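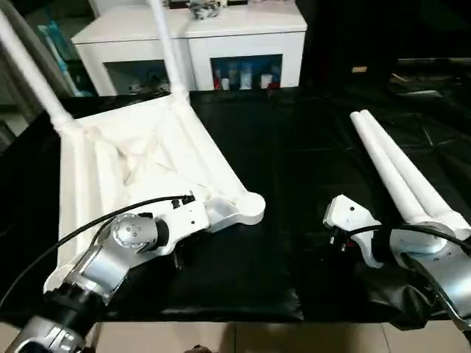
Two robot arms at work on a white plastic stool. Two of its legs lie on the table.

How Does a Robot Know What to Do Next?

A robot arm is made of metal, motors and wires. None of those parts can decide anything. The deciding is done by software, a long set of instructions that runs on a computer.

At the Drornano workshop in Holtanville, the software that runs the arms is called Aka. It has four main jobs: seeing, planning, moving and checking.

Job 1: Seeing

A camera does not see a stool. It measures light and sends the computer a large grid of numbers. Each number tells how bright or how colorful one tiny dot is. The dots are called pixels.

The part of the software that makes sense of the pixels is called perception. It looks for patterns, such as a straight edge, a round end or a corner. To learn these patterns, Aka was given 2842 pictures of furniture parts. In each one, a person had marked which pixels belonged to a leg and which belonged to a seat.

Some things are hard to see. A white leg in front of a white cabinet has an edge that is difficult to find. A shiny black cloth makes bright spots that can look like objects. Perception software gives each guess a score from 0 to 100. If Aka is 86 sure that it has found a leg, it goes ahead. If the score is below 45, it looks again.

Job 2: Planning

A plan is a list of steps in an order that works. For a stool, the list may look like this:

Find the seat.
Hold the seat still with one gripper.
Find a loose leg.
Pick up the leg with the other gripper.
Line up the leg with its corner.
Push the leg into place.

The order matters. If the seat is not held, it can slide when the leg pushes on it.

The planner also works out a path for each arm. A path is a line through the air that does not bump into anything. With two arms, this is harder. The left arm must stay out of the way of the right arm, and both must miss the stool legs that stick up. The planner tests up to 100 paths before it picks one.

Job 3: Moving

The part of the software that moves the arm is called control. It tells each motor how far to turn and how fast.

Control works in a loop. It reads where the arm is, compares that with where the arm should be, and makes a small correction. Then it starts over. The loop repeats many times each second — much faster than you can blink.

You use a loop like this when you carry a full glass of water. You watch the water, feel it tip and move your hand a little.

The gripper needs control too. If it squeezes too softly, the part slips. If it squeezes too hard, the part may bend.

Job 4: Checking

After each step, the software asks whether the step worked. Is the leg in the gripper? Is it pointing the right way? If the answer is no, the planner makes a new list, starting from the way things are now.

Try It Yourself

Put a cup, a spoon and a napkin on a table. Ask a friend to close their eyes and be the robot. You are the software. Tell your friend how to put the spoon in the cup, using only short commands such as "left," "down," "close" and "stop." Write down every command you use.

Words to Know

Control: software that tells motors how to move.
Gripper: the part at the end of a robot arm that holds things.
Perception: software that turns camera numbers into objects.
Pixel: one tiny dot in a digital picture.
Planner: software that picks the steps and the path.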